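## 4. Teaching the Cup-to-Rack Job

I run the dish line at the Trenell canteen, and I wrote this section for the rest of us who load racks, so bear with me if I ramble. Always start in the simulator!
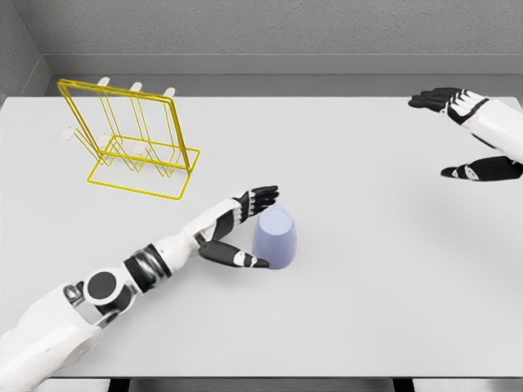 A reader on the late crew wrote back that the arms taking over cups is fine, but who gets blamed for a broken one? Fair point - I've put the answer in step 5.

1. Open the Zundix panel and load the cup job. You want one cup, the yellow rack and both arms in view.
2. Set the left hand to take the cup by its side. Keep the grip at 36 or lower.
3. Park the right hand open, above the table, touching nothing.
4. Run 75 practice rounds (go get a coffee, it takes a while).
5. Read the miss log and sign it. Breakages after sign-off go down to the job, never to the person on shift.

**Note:** We wash roughly 700 cups a day, and the chipped ones still come to us by hand. Your shift hours stay the same - you'll just spend more of them checking and less of them stacking.

**Caution:** If code 106 shows up, press Stop and leave the grip setting alone. Call the Sivumel desk before you restart.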